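Morkance hand gripper, after 139 folds
Posted Jan 23, 2020

So I finally gave in and bought the Morkance, the hand-held gripper you use to record examples for a robot arm to learn from. I'd been borrowing a Dristus from Ilham Shawky for months and my wrist was begging for something lighter. I paid 800 for the basic kit (the 900 one comes with a hard case, and I own enough hard cases).

I only do laundry tasks. Jeans, shirts, blankets, the stuff on everybody's bed. My partner on this is Paula Toma, who trains the policy and sends me grumpy messages when my examples all look the same.

Grip and fingers

The blue pads are the best thing about it! Denim is a pain because it's heavy and the hem likes to slide out just as you lift, and with the Dristus I threw away so many takes. With these I can get hold of one layer of a cuff and keep it through the whole fold. Thin T-shirt cotton is a bit worse – you need to come in flatter than feels natural, or you pinch up the sheet along with the shirt. The trigger is stiff for the first few days and then loosens up nicely.

I work on real beds with real piles on them, patterned sheets and bright windows included. Paula wants clutter near the jeans, so other clothes stay where they are, and a folded blanket too if there's one around. 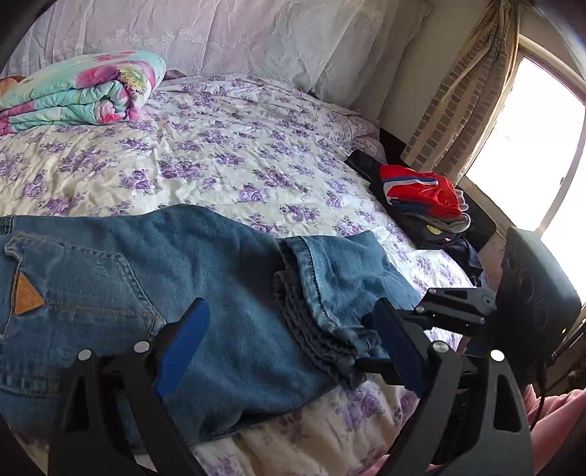 Recording and syncing

Pairing took me five tries the first evening. After the update it connects every time, so maybe just update first. Files land in one folder per take, and you can flag a bad one right away with a long squeeze. I use that constantly. What I don't love is the cable, which I keep catching on my sleeve, and the manual, which spends two pages on carrying straps and one line on calibration.

Battery life is fine. I get through a morning of folding and then I'm sick of jeans anyway.

Would I buy it again?

Yes, for cloth. If you're doing cups and dishes, ask someone else, I haven't tried. Four stars, and I'd give it the other half if they sold spare pads separately.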